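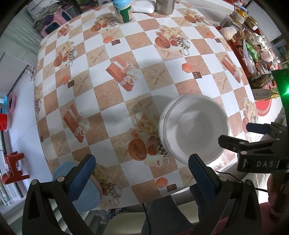
Rectangular table, checked cloth, bowls

Sandcombe Community Board > Local News & Courts > Holtum warehouse fire trial, day 9

marshwren
Posted April 4, 2026

OK so I sat through the whole morning session and most of the afternoon, and I'm typing this up before I forget it all. For anyone who hasn't been following, this is the arson case over the Holtum cold storage building, and the defendant is Ashok Dwivedi, who used to run the night shift there.

Main witness today was the forklift guy. He told the investigators he saw Dwivedi by the loading dock at "nine-ish." Today it was before nine, definitely before nine, he'd have sworn to it on anything you like. The defense attorney read him his first statement very slowly and then just stood there. I counted five times he said "I don't recall." The jury was writing a lot.

After lunch it was the alarm records, which went on forever. I'll be back for the next one if I can swap my shift.

tollgate_ray
Thanks for going, the paper gave it two paragraphs. Did they get to the door badge?

marshwren
Yes! Sort of. Badge 891 opened the side door that night and it was signed out to Dwivedi. But the lady from Khurana (they did the security contract) said badges got left in a drawer in the break room and people grabbed whichever one was on top. She didn't look happy to be saying it.

pk_dune
A badge in a drawer doesn't put itself in the reader. I'm sorry, but his badge opened the door, he'd just been written up, and the place burned the same night. How much more do people want?

tollgate_ray
I'd want somebody to show he was holding it, for a start. I worked a place like that for years and I used another man's badge more than my own.

pk_dune
And did your place burn down?

tollgate_ray
No, but we flooded it once.

lena.o
Can I ask a dumb question, what happens with the forklift witness now? If he's changed his story does the judge throw it out?

marshwren
Not dumb, I had to ask the woman next to me. The jury still gets to hear both versions and decide what they make of him. The judge told them something along those lines when he stepped down. I thought he came across as scared more than shifty, for what it's worth. He kept apologizing to the court reporter for mumbling.

hobbsfield
I'll disagree with that, I was two rows behind you I think (green coat?). He got rattled on the time, sure, but he never budged on WHO he saw. Same man, same jacket, same dock. People get times wrong constantly. I couldn't tell you when I ate dinner last night.

marshwren
Green coat, that's me, say hi next time! And fair point, he did stick to the who. It's only that the whole case sort of hangs on the when, with the alarm going off so soon after. If he saw Dwivedi leaving at the normal end of the shift change, well, that's where Dwivedi was supposed to be.

hobbsfield
The prosecutor will say he had no reason to be on that side of the building. Watch for it in closing.

quillback
My brother-in-law was on the Prostar crew that rewired the compressors in there and he says they complained about the panel for months. Is anyone bringing that up? Everybody's arguing about badges and I'm sitting here thinking about the wiring.

pk_dune
Here we go. The fire marshal already testified it started in the pallets, a good way from the panel.

quillback
He testified it was "most consistent with" the pallets. I read that bit twice. I'm not saying Dwivedi's a saint, I'm saying I'd like to hear from an electrician.

marshwren
The defense list has a Prostar supervisor on it, so you might get your wish – no idea which day. The clerk wouldn't guess.

lena.o
Is it open to anybody? I've never been to a trial.

marshwren
Yep, just walk in. You go through the metal detector, phones off, and no coffee past the doors (I lost a full one). Bring a sweater, courtroom two is freezing. Get there early if you want a bench with a back.

moderator_jb
Good thread, thanks marshwren. Reminder to everybody to leave the witnesses' names and addresses out of it. I've already pulled one post.

pk_dune
That was mine, fair enough. Still think he did it.

tollgate_ray
We know, PK.

hobbsfield
Alarm company is back on first thing, they didn't finish the cross. I'll be there and I'll post if marshwren can't get the shift covered.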